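Last updated June 30, 2021

New microwave, finally

OK quick one, I have bread in the oven and a call in a bit. The old microwave died. Well, not died, it hummed and lit up and did nothing to the soup. Three evenings of cold soup and I gave in.

So now there's a cream one. A Midea. I wanted cream because the kettle is cream and the tiles are sort of cream, and white next to cream always looks like a mistake to me. Secondhand, from Alžběta Šimek, who was moving and didn't want to carry it down the stairs again. Paid her 683 and a jar of plum jam. A new one at Bartoš was 2,988, so. No contest really.

It lives on the white table for now. The shelf isn't ready - the brackets from Prekus came in the wrong size and I have to send them back, which means finding the receipt, which means the drawer. Not today.
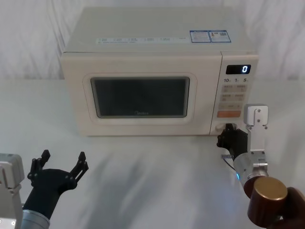
Anyway the labels. All the buttons are in Chinese, and they're small. I don't read any. I can manage the 10, the 1 and the 5 under the display, those are the quick times, and the orange one is start, and after that I'm lost. There's a knob at the bottom of the panel too. I spent a good part of a morning just turning it and pressing things with a mug of water inside, writing down what happend on the back of an envelope. Top row of buttons, then the next row, then start over when I forgot where I was.

What I have so far:

Knob - sets the time. Turn slowly, it jumps.
Orange - go. Press again for more time.
10 - ten minutes, NOT ten seconds. Learned that with a bun.
The one with the little grid - no idea yet.
The one next to it, a cup or maybe a hand - I'm saying cup. Did a decent job on cold coffee.

The rest I'm leaving for the weekend. 700 watts is what Alžběta told me, my old one was more I think, so everything takes a bit longer. Porridge needs 2 goes with a stir in between or it climbs out of the bowl. Rice is fine. Butter, be careful, butter goes from hard to gone.

Cleaning. It came pretty clean, but I still did the lemon thing, half a lemon in a bowl of water, run it till the window steams up, leave the door shut a while, then wipe. A drop of Prosano on a cloth for the outside. Don't scrub the printed bits on the panel, I took half the numbers off the last one that way and had to guess for two years. Also the window, it's so dark that every fingerprint shows, so that gets a dry cloth after.
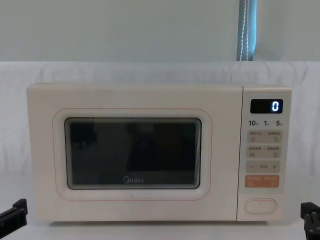
Iveta Bednárik wrote under my last post that I should just put stickers on the buttons and stop suffering: "Small round ones, one color for food, one for drinks. Cover them with clear tape or they peel off in the steam. My mother's has had them for years and she never looks at the writing." She also thinks the one I call cup is for milk. Could be! I'll try it with milk and report back.

Stickers is a good idea, I have a sheet of them someplace. From the jam. Though I like how plain the front is and part of me doesn't want to stick anything on it. Maybe just one, on the defrost, once I find out which is the defrost.

Oh and the zero. It sits there with a lit 0 when it's not doing anything. In a dark kitchen it's surprisingly bright. First night I thought I'd left something on. I don't mind it now, kind of handy when you come in for water and can't find the light switch.

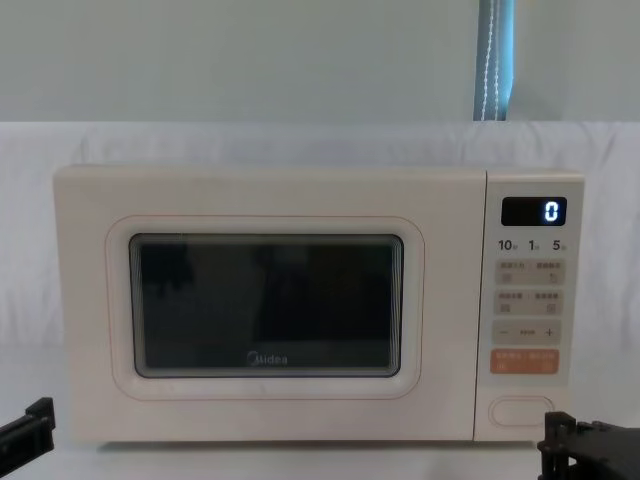
The Midea on the white table, showing its 0.

Still to do: brackets back to Prekus, measure the shelf again (depth!! I only did the width), ask Zdeňka Pešek if she wants the old plate, it's a good plate and it doesn't fit anything else here. And somebody asked for the mug cake from last June, I haven't forgotten, I just need to work out the time again on this one. First try was rubber round the edge and soup in the middle.

Right, bread.

Contact | © Isabelle Robichaud | Back to top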